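Search this site Search Go

How Do You Go Shopping for a Robot?

01/12/2025
By the Dunetov Kids' Page

Have you ever saved up for something big? A bike, maybe, or a game console? Then you already know the hard part. You count your money, you find out what the thing costs, and then you find out it needs batteries. And a case. And a special cable. Argh!

Buying a robot for work is a lot like that, only with bigger numbers and many more cables. I help plan what our workshop in Binville buys, and kids who come through on school visits ask me all the time how we pick our robots. So let me walk you through it!

First, what's the job?

You might think I start by looking at shiny pictures of robots. I do love looking at them, I admit it. But the first thing I do is write down one job on a piece of paper. Just one. It has to be so clear that your little brother could tell whether the robot did it.

"Help around the house" is a terrible job to write down. Help with what? Dishes? Socks? The dog? A much better one is "open a drawer, put a spoon inside, and close the drawer again." Now I can start thinking about what I need.

Try it yourself the next time you're near a drawer. Your eyes find the handle. Your fingers curl around it. You pull, and if it sticks a little you pull harder, and you stop before the whole thing lands on your toes. You do all of that without thinking! A robot needs a part, or a piece of computer program, for every bit of it. And somebody has to pay for those.

Big arm or little arm?

Robot arms come in lots of sizes. Giant ones can lift a car body. Little ones can lift an apple. Bigger arms usually cost more, they need more room, and they need stronger fences or sensors to keep people safe.

A spoon doesn't weigh much, so for the drawer job I'd shop for a little arm. But I have to think about reach, too. When a drawer opens, it sticks out a long way, and the arm has to get to the handle when the drawer is shut and also when it's all the way out. I measure both. (I once forgot the second one. We had to move the whole table, and I heard about it for weeks.)

Then comes the hand. Most people where I work call it a gripper. Some grippers have two fingers that squeeze together, and some work with suction, like the bottom of a plunger. A suction cup is great on a flat, smooth box. On a skinny rounded handle it would have a rough time, so for drawers I'd go with fingers.

Practice things cost money too

When you learn piano you need a piano. When a robot learns drawers, it needs a drawer! This part of the budget gets forgotten the most. We put a little wooden cabinet on a white tabletop, and a plain setup like that is a good place to begin. 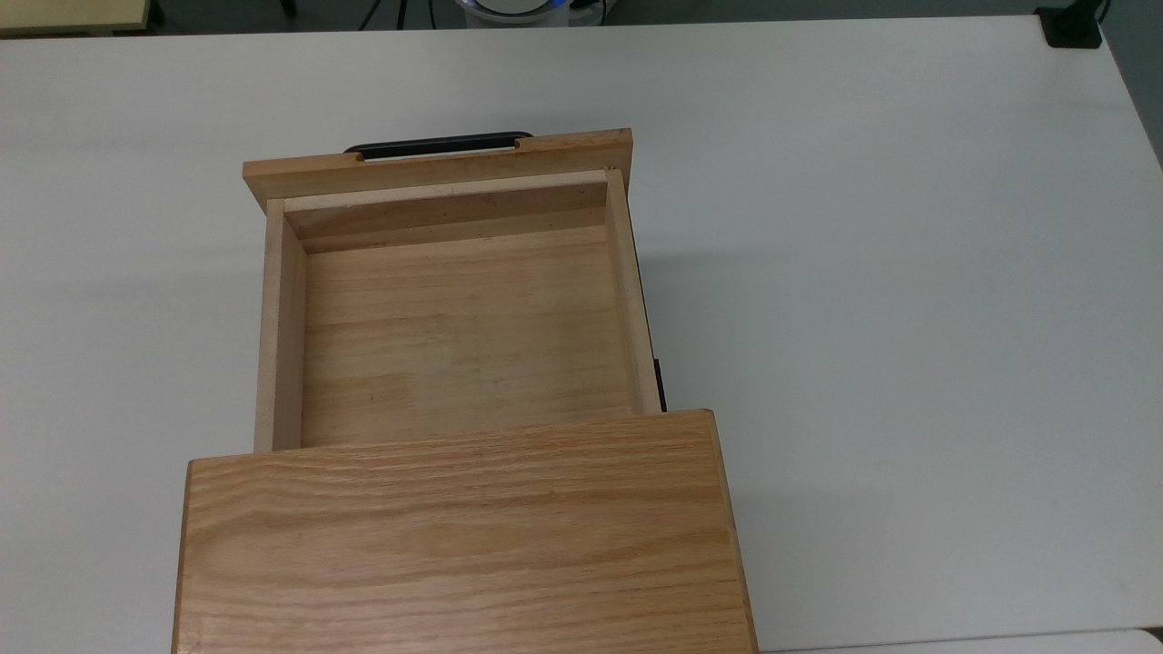 Last changed: 01/12/2025

Look at the long black handle on the front of that drawer. It stands out nicely against the golden wood, and that helps if your robot finds things with a camera. A wood-colored handle would be much sneakier. I'd still put one on the list for later, because real kitchens are full of sneaky handles.

I also plan for wear and tear. How many times do you open your sock drawer in a day? Twice? A practice drawer might get opened 50 times before lunch. Screws get wiggly and drawers start to stick, so I save some of the money for fixing things. If nothing breaks, hooray, we have money left over. That has happened to me zero times so far.

The list

My shopping list for the drawer job goes something like this:

One small robot arm
One gripper with fingers
A camera, so the robot can find the handle
A computer to run it all
A strong table that doesn't wobble
A cabinet with a drawer
Cables, clamps and spare screws
A big red stop button
Time for people to learn how to use it

Did you spot the last one? Time costs money, too. At our shop, 4 people take turns with each new machine, and every one of them needs training before they're allowed to run it alone. That's hours when they can't do their other work, so it goes in the plan.

Rent it, buy it or wait

Sometimes I get to the bottom of my list and the total makes me gulp. Then I have choices. I can borrow or rent an arm for a while and see if we like it. I can buy a used one. Or I can wait. We waited on one project all the way until October – I was so grumpy about it! – and by then we'd worked out that a smaller arm would do the job just fine.

Now you plan one

Grab a sheet of paper and pick one job for a robot at your house or school. Feeding the fish? Putting crayons away? Then make your list. What does it have to reach? What does it have to hold? What will it practice on?

Next, pretend you have 50 gold coins to spend and give every item on your list a price in coins. Did you run out? Most people do on the first try. Cross something off, or make the job smaller, and go again. Keep 2 coins back for the thing you forgot.

Ask a grown-up to guess what you left out. Mine is always cables.

More from the Kids' Page
Why Do Robots Need a Stop Button?
Doucet Street Library: Build a Paper Gripper
What Does a Sensor Feel?
Our Trip to the Ritberg Bottle Factory
How Much Can a Robot Arm Lift?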